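サイト内を検索　キーワードを入力

2024年7月16日　文：Milagros Catacutan
最終更新：同日

Vurkalico、セカンドアルバム『Cememen』を9月21日に発売

レーベルのDiekmannは、ドゥームメタルバンドVurkalicoの2作目となるアルバム『Cememen』を9月21日に発売します。収録曲は全8曲、総収録時間は70分です。形態はCD、2枚組アナログ盤、デジタル配信の3種類で、いずれも同日の発売となります。

前作の発表後、バンドはドラマーの交代を経て活動を続けてきました。新しい編成での録音は今回が初めてです。曲作りは昨年の冬に始まり、春までに全曲の骨格ができあがりました。そのうち2曲はすでにライブで演奏されていますが、アルバムでは中間部の構成が変わり、テンポも落とされています。
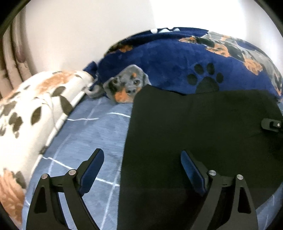

歌の録音は、スタジオに入る前に民家の寝室で済ませています。演奏の仮録音に合わせて全曲を通して歌い、そのうえで使うテイクを選びました。マイクはベッドの脇に立て、水色のシーツもそのまま掛けておいたとのことです。スタジオで録り直すことも検討されましたが、聴き比べた結果、最終的にほぼすべての歌が寝室でのテイクになりました。4曲目の冒頭では、歌い出しの前の息づかいも残してあります。

ギター、ベース、ドラムはスタジオBillerで録音されました。リズム隊は同じ部屋で同時に演奏し、ギターは後から重ねています。クリックを使ったのは5曲目だけで、ほかの曲は演奏者同士の合図で進めました。ミックスも同スタジオで行われ、低音の輪郭を残すため、前作より歪みを抑えた音に仕上がっています。アナログ盤用には別のマスターを用意しました。

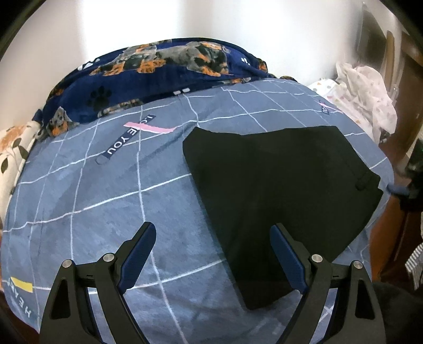 写真提供：Diekmann

アルバムの表題曲は最後に置かれ、収録曲の中で最も長い曲です。静かなベースの反復で始まり、歌が入るまでに長い前奏があります。後半ではオルガンが加わり、ギターの音が消えた後もオルガンだけが鳴り続けて終わります。アナログ盤では、この曲が2枚目のB面をすべて占めます。

1曲目は対照的に短く、歌のない導入曲です。2曲目へは切れ目なくつながるため、配信で聴く場合は曲間の無音設定を切ることをおすすめします。先行配信は2曲目を予定しており、開始日は決まりしだい当サイトに掲載します。

歌詞は全曲が英語で、CDのブックレットには日本語の対訳が付きます。アナログ盤には同じ内容の歌詞カードを封入します。デジタル配信で購入した方も、歌詞と対訳のPDFを入手できます。
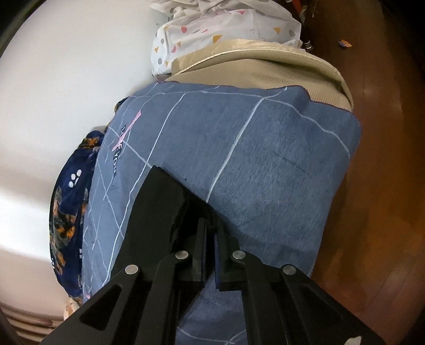
Sabine Krögerは、今回のアルバムで時間がかかったのは曲を長くする作業よりも音を減らす作業だったと話し、特に表題曲ではギターのパートをいくつも外したと振り返りました。残した音が長く伸びるぶん、ドラムの入る位置は録音の直前まで動かし続けたそうです。ライブでは会場の響きに合わせて、その位置をまた変えるつもりだとしています。

発売に合わせたツアーの日程は現在調整中です。公演では新作の全曲を収録順に演奏し、前作の曲はアンコールで取り上げる予定です。会場ではアナログ盤の販売も行いますが、数に限りがあるため、確実に入手したい方は事前の予約をご利用ください。

CDとアナログ盤の予約は、Diekmannの通販ページおよび取扱店で受け付けます。通販ページで予約した場合、商品は発売日に合わせて発送します。複数の商品を同時に注文された場合は、すべてがそろってからの発送となります。店舗ごとの取り扱いについては、各店に直接お問い合わせください。

作品情報
アーティスト：Vurkalico
タイトル：Cememen
発売日：上記のとおり
形態：CD／2枚組アナログ盤／デジタル配信
レーベル：Diekmann
録音・ミックス：Biller

試聴用音源、アーティスト写真、ジャケット画像をご希望の媒体の方は、Diekmannの広報窓口までご連絡ください。インタビューの申し込みも同じ窓口で受け付けています。レビューの掲載時期に制限はありませんが、音源の転載はご遠慮ください。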